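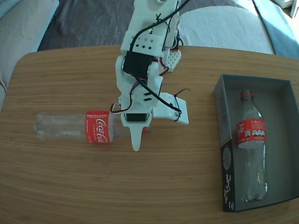 Photo: Clidusier project, Jekville. Reproduced with permission.

Teaching by demonstration (robotics)

Teaching by demonstration is a way of getting a robot to do a task by having a person do it first through the robot's own body. The person either moves the arm by hand or steers it from a distance, and the joint positions and camera views are stored. A program is then fitted to the recordings so that the robot produces similar motions without help. The approach is also called learning from demonstration, imitation learning or, in sales material, "show and go," a phrase that leaves out most of the labor.

Interest grew as cheap arms with printed plastic parts and hobby servos became easy to build at home. Supporters say the method lets people with no programming background teach a machine. Critics accept that the showing can be done without code, but point out that the setup, the cleaning of recordings and the training usually cannot.

Methods

Moving by hand

In hand guiding, also known as kinesthetic teaching, the teacher takes hold of the arm and pushes it through the motion. It needs no second device, and the teacher can feel when a joint nears its limit. It has two standing problems. The teacher's hands and sleeves get into the camera views, and the program may learn to depend on them. The motion also tends to be unnatural, as one person is dragging several joints at once. Small hobby servos resist being turned by hand unless their power is cut, and an arm without power sags under its own weight.

Remote control

In remote control, or teleoperation, the teacher works at a separate input device. The most common on low-cost systems is a leader arm, a copy of the working arm with a handle or trigger in place of the gripper. The working arm, called the follower, copies its joint angles. Other devices include game controllers, 3D mice and headset controllers.

Because the follower moves under its own power, the recordings match what the robot will later be asked to do. The price is a loss of touch. Most low-cost leader arms send nothing back, so the teacher judges grip by eye, and new operators squeeze too hard.
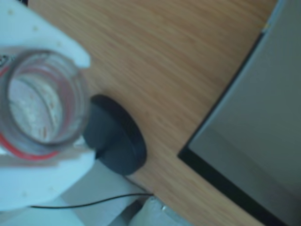 Glass is a harder test than soft plastic for this reason. A drink bottle gives a little under the fingers and forgives a poor approach. A jar does not, and a smooth finger can slide on it. Some builders add rubber or tape to the fingers, with mixed results. Published success rates seldom say which surfaces were used, which makes one claim hard to compare with the next.

Typical tasks

Most demonstrations on small arms are pick-and-place tasks: an object lies on a table and has to end up in a tray, box or cup. Empty bottles are popular. They are free, light enough for weak servos, and have a narrow neck that a two-finger gripper can close on. Sorting for recycling is often given as the reason for the choice, though a tabletop with a few bottles has little in common with a sorting line, where items are crushed, dirty and moving.

Clear plastic does raise one honest difficulty. A camera sees the table or the box floor through the bottle, and bright reflections shift as the arm casts its shadow. A colored label gives the program something firm to find. Whether it has then learned to find bottles, or only red labels, is a question that many write-ups do not ask.

The Clidusier recordings

The Clidusier project in Jekville is one of the better documented small efforts, mainly in that it published its failures along with its successes. Its recordings were released in August 2023. Three operators made 687 demonstrations, of which 612 were kept after review. The project's notes list the reasons for the rejections, among them dropped objects, stalled servos and operators who stopped halfway to rethink a grasp.

The notes are less clear on other points. They do not say who judged a demonstration good enough to keep, or whether the reviewer was also the operator. Of the recordings kept, 555 were used for training and the rest were held back for checking. All were made in the same setting, so a good score on the held-back part shows that the program can repeat itself at that table. It says little about any other table.

A second group, working under the name Sundqvist, tried to use the recordings on its own arm. It reported that the motions carried over poorly until the arm was clamped in a matching position and the cameras were moved to suit. This is a common result. Low-cost arms differ from one another in joint play and servo calibration, and a difference too small to see at the shoulder can mean a missed bottle cap at the fingertip.
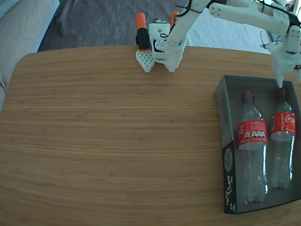
Criticism

Cost of labor

The claim that demonstration saves time is usually supported by comparing it with writing motion code by hand. The comparison is fair for tasks where objects turn up in different places. For fixed tasks it often is not, and a short scripted routine would do the job sooner. Time spent resetting the objects between demonstrations is rarely counted at all, even though it can take longer than the demonstration itself.

Measures of success

There is no agreed meaning of success for tabletop tasks. Some authors count a bottle that lands anywhere in the box. Others require it to lie flat, or to be released without a second try. Dondard, a maker of leader arms, has advertised its kits with figures based on the first meaning, without stating the number of attempts. Short videos have the same weakness — a viewer sees one run and has no way to know how many came before it.

Copying of habits

A program trained on demonstrations takes on the teacher's habits along with the skill. Pauses, overshoots and needless wrist turns are all reproduced. Where several operators contribute, the program may blend two good approaches into one that works for neither. Using a single operator avoids this, at the cost of a narrower set of motions.

See also

Teleoperation
Kinesthetic teaching
Pick and place
Leader and follower arms
Servo calibration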